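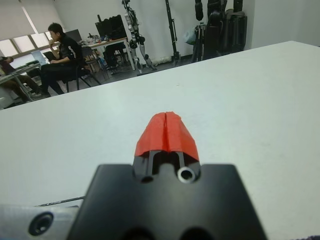

Page 2 of 7

Hatchback idles rough when warm, new plugs did not help

Valdis Lepik
Hello to all. I have an old three-door hatchback with carburetor, 118 thousand miles. In the morning it starts well and idles smooth. After I drive to Hurnwood and stop at the light, the engine shakes and sometimes dies. I changed the plugs and the air filter, and it is the same. I don't want to buy a carburetor if the fault is a small one. What should I check first?

Bindport
Sell it.

Clivulard
Look at the vacuum hoses before you spend money. On mine, two of them were cracked at the ends, under the clamp, where it is hard to see. Let the engine get warm and pinch each hose with your fingers, but keep your sleeves away from the fan. If the idle changes, you are near the leak. Check also that the choke opens fully when warm. Mine was stuck half closed the whole of March and I blamed the fuel.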